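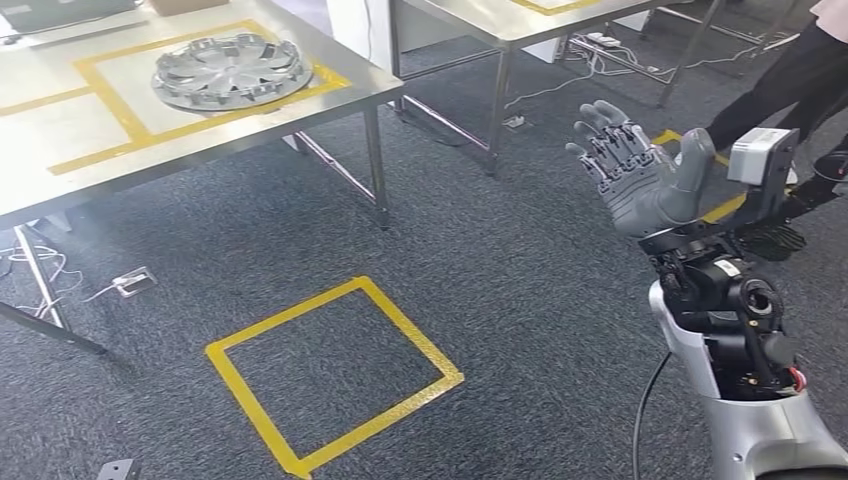 바닥과 작업대에 테이프로 자리 표시하는 방법

작업실에서 물건 놓을 자리를 정할 때 가장 간단한 도구는 노란 테이프입니다. 스테인리스 작업대 위에는 직사각형 구역을 나누어 휠캡 같은 부품을 눕혀 두고, 카펫 바닥에는 사각형을 그려 상자나 카트가 들어올 자리를 비워 둡니다. 이 글에서는 두 가지 면에 테이프를 붙이는 순서와 치수 잡는 법, 나중에 떼어 내는 법까지 정리합니다. 타일이나 에폭시 바닥은 방법이 조금 달라서 다루지 않습니다.

준비물

- 노란색 테이프. 작업대용은 폭이 좁은 것, 바닥용은 폭 40mm짜리를 씁니다.
- 줄자와 긴 금속 자
- 직각자
- 커터칼과 여분의 칼날
- 분필 또는 재단용 초크(카펫용)
- 수성 펜(작업대용)
- 이소프로필알코올과 보풀 없는 천
- 진공청소기
- 고무 롤러. 없으면 마른 천을 여러 번 접어서 씁니다.

바닥용 테이프는 반드시 카펫에 붙는 종류로 고릅니다. 일반 비닐 테이프는 붙인 당일에는 멀쩡해 보여도 모서리부터 말려 올라옵니다. 저희는 Kunico의 직물용 테이프를 쓰는데, 포장에 카펫용이라고 적혀 있으면 다른 제품도 괜찮습니다. 새 제품을 처음 쓸 때는 구석에 한 뼘만 붙여 두었다가 다음 날 떼어 보고 자국을 확인하세요.

1단계. 놓을 물건부터 잰다

구역 크기를 먼저 정하고 물건을 맞추려고 하면 대개 다시 붙이게 됩니다. 실제로 올려놓을 물건을 가져와 가장 넓은 부분을 잽니다. 휠캡처럼 둥근 물건은 지름을 재고, 상자는 날개가 벌어진 상태와 닫힌 상태 중 평소에 두는 쪽으로 잽니다. 손잡이나 바퀴가 튀어나온 물건은 튀어나온 부분까지 포함합니다.

여기에 여유를 더합니다. 작업대 위의 작은 부품은 손가락이 들어갈 만큼이면 충분합니다. 바닥에 두는 물건은 밀어 넣고 빼는 동안 테이프를 긁게 되므로 더 넉넉하게 잡습니다. 저희가 바닥에 쓰는 기본 사각형은 안쪽 치수가 한 변 697mm입니다. 쓰는 상자 중 가장 큰 것에 여유를 더해서 나온 숫자이고, 다른 곳에서 그대로 따를 이유는 없습니다.

치수는 항상 테이프 안쪽 선을 기준으로 적습니다. 한 사람은 안쪽, 다른 사람은 바깥쪽으로 재면 폭 40mm 테이프의 경우 양쪽을 합쳐 80mm가 어긋납니다.

2단계. 배치도를 그린다

모눈종이에 작업대 상판과 바닥을 따로 그리고 구역을 배치합니다. 이때 함께 적어 둘 것들이 있습니다.

- 작업대 다리와 다리 사이의 가로대 위치
- 사람이 서는 자리
- 노트북처럼 늘 올라와 있는 물건의 자리
- 문이 열리는 범위
- 콘센트와 케이블이 지나가는 길

노트북은 상판 뒤쪽에 두고 앞쪽을 부품 구역으로 쓰는 편이 편합니다. 화면을 보면서 부품을 집을 수 있고, 부품을 옮기다가 키보드를 건드릴 일도 줄어듭니다. 작은 종이 상자 같은 것도 뒤쪽 가장자리로 보냅니다.

바닥 구역은 작업대 앞면에서 발이 들어갈 만큼 떨어뜨립니다. 바짝 붙이면 물건이 들어와 있을 때 작업대 앞에 설 수가 없습니다.

3단계. 작업대 상판에 붙이기

1) 상판의 물건을 모두 내립니다. 천에 이소프로필알코올을 묻혀 결 방향으로 닦고 완전히 말립니다. 환기가 되는 상태에서 하고 불꽃이 생기는 작업은 멈춥니다. 스테인리스는 깨끗해 보여도 손자국이 남아 있어서 이 과정을 빼면 테이프 끝이 금방 뜹니다.

2) 상판 앞쪽 모서리를 기준선으로 삼습니다. 벽은 기준으로 쓰지 않습니다. 작업대가 조금만 밀려도 선이 전부 틀어져 보입니다.

3) 직각자를 앞쪽 모서리에 대고 구역의 꼭짓점마다 수성 펜으로 점을 찍습니다. 저희 휠캡용 구역은 깊이를 313mm로 잡았는데, 이보다 지름이 큰 휠캡은 옆 구역과 합쳐서 씁니다.

4) 긴 변부터 붙입니다. 테이프를 점보다 조금 길게 풀고 양손으로 수평을 맞춘 다음 한쪽 끝을 누르고 반대쪽을 내려놓습니다. 잡아당기면서 붙이면 나중에 줄어들어 끝이 벌어집니다.

5) 짧은 변을 붙입니다. 모서리에서는 두 테이프가 겹치게 두었다가 금속 자를 대고 잘라 냅니다. 칼에 힘을 주면 상판에 흠집이 나니 새 날로 테이프만 가볍게 긋습니다. 흠집이 걱정되면 겹친 채로 두어도 쓰는 데는 지장이 없습니다.

6) 롤러로 가운데에서 바깥쪽으로 밀어 줍니다. 펜 자국은 물 묻힌 천으로 지웁니다.

구역이 서로 맞닿을 때는 가운데 선을 함께 씁니다. 선 두 줄을 나란히 붙이면 그 사이에 먼지가 끼고, 좁은 틈을 또 하나의 칸으로 착각하기도 합니다.

브러시드 상판은 빛이 비쳐서 각도에 따라 선이 잘 안 보일 때가 있습니다. 붙이고 나서 실제로 서는 위치에서 한 번 보고, 반사가 심하면 조명 방향을 바꾸거나 무광 테이프로 교체합니다.

4단계. 카펫 바닥에 붙이기

1) 진공청소기로 두 방향, 가로와 세로로 한 번씩 밉니다. 짙은 회색 카펫은 먼지가 눈에 띄지 않아서 대충 하기 쉬운데, 테이프 뒷면에 보풀이 붙으면 다시 쓸 수 없습니다.

2) 첫 번째 변을 초크로 긋습니다. 카펫에는 펜을 쓰지 않습니다.

3) 첫 변의 양 끝에서 직각자로 옆 변을 올리고 네 번째 변을 잇습니다. 그다음 대각선 두 개를 잽니다. 한 변이 697mm인 정사각형이면 대각선은 985.7mm가 나와야 합니다. 두 대각선의 차이가 5mm 안쪽이면 그대로 진행하고, 넘으면 선을 지우고 다시 긋습니다.

4) 초크 선 바깥쪽에 테이프 안쪽 가장자리를 맞춰 붙입니다. 카펫은 표면이 고르지 않아서 한 번에 길게 내리면 휘어집니다. 조금씩 풀면서 눌러 갑니다.

5) 모서리는 맞대지 말고 겹칩니다. 카펫에서는 칼로 다듬지 않고 미리 가위로 길이를 맞춰 자릅니다.

6) 체중을 실어 밟아 줍니다. 신발 바닥이 깨끗해야 합니다. 저희는 퇴근 전에 붙이고 다음 날 아침부터 물건을 올립니다.

바닥에 구역이 여러 개라면 첫 구역의 한 변을 길게 연장한 초크 선을 그어 두고 나머지를 거기에 맞춥니다. 구역마다 따로 재면 간격이 조금씩 달라집니다.

5단계. 이름 붙이기와 시험 사용

라벨은 바로 붙이지 않습니다. 며칠은 라벨 없이 쓰면서 물건이 자꾸 선 밖으로 나가는 자리가 있는지 봅니다. 그런 자리는 크기가 작거나 사람이 지나는 길에 걸려 있는 경우가 많습니다. 저희 작업실의 Tín Châu 씨는 배치가 확정될 때까지 종이테이프에 연필로 이름을 적어 두는데, 고치기가 쉬워 지금은 모두 그렇게 합니다.

확정된 뒤에는 작업대 구역의 왼쪽 앞 모서리에 라벨을 붙입니다. 물건을 올려도 가려지지 않는 위치면 어디든 됩니다. 바닥에는 라벨을 붙이지 않고, 배치도를 복사해 벽에 걸어 둡니다.

관리

바닥 테이프는 청소할 때마다 모서리를 확인합니다. 끝이 조금 들린 것은 다시 눌러서 붙지 않으면 그 변만 통째로 바꿉니다. 들린 부분 위에 새 테이프를 덧대면 두꺼워져 발에 걸립니다. 진공청소기 헤드는 테이프와 나란한 방향으로 움직이는 것이 좋습니다.

작업대 테이프는 기름이 묻은 부품을 올리는 칸부터 상합니다. 닦을 때 알코올이 테이프 밑으로 스며들지 않게 천을 살짝만 적십니다.

떼어 내기

스테인리스에서는 테이프 끝을 들어 상판과 거의 평행하게 천천히 당깁니다. 남은 접착제는 헤어드라이어로 데운 뒤 알코올로 닦습니다. 금속 스크레이퍼는 쓰지 마세요.

카펫에서는 결을 따라 낮은 각도로 당깁니다. 올이 딸려 나오면 멈추고 반대쪽 끝에서 다시 시작합니다. 접착제가 남으면 떼어 낸 테이프의 끈끈한 면으로 여러 번 찍어 내고, 그래도 남은 것은 카펫 제조사가 권하는 세제로 처리합니다. 오래 붙어 있던 자리는 주변보다 털이 눌려 있으니 솔로 세워 줍니다.

자주 틀리는 부분

- 테이프 바깥쪽 선에 맞춰 물건 치수를 재는 경우. 구역이 작아집니다.
- 카펫 타일의 이음매를 직선으로 믿고 따라 붙이는 경우. 이음매가 비뚤면 사각형도 비뚤어집니다.
- 작업대를 옮길 계획이 있는데 바닥부터 붙이는 경우. 가구 위치를 먼저 확정합니다.
- 한 공간에서 같은 색을 다른 뜻으로 쓰는 경우. 노란색을 보관 구역으로 정했다면 통로 표시는 다른 색으로 합니다.

마지막 수정: 12월

관련 글
- 스테인리스 작업대 수평 맞추기
- 카펫 타일 한 장만 교체하는 방법
- Ramalho 부품 상자 라벨 양식
- 휠캡을 흠집 없이 보관하기
- 작업실 케이블 정리 순서

문의: Brisotix 작업실 안내 담당 | © Brisotix | 맨 위로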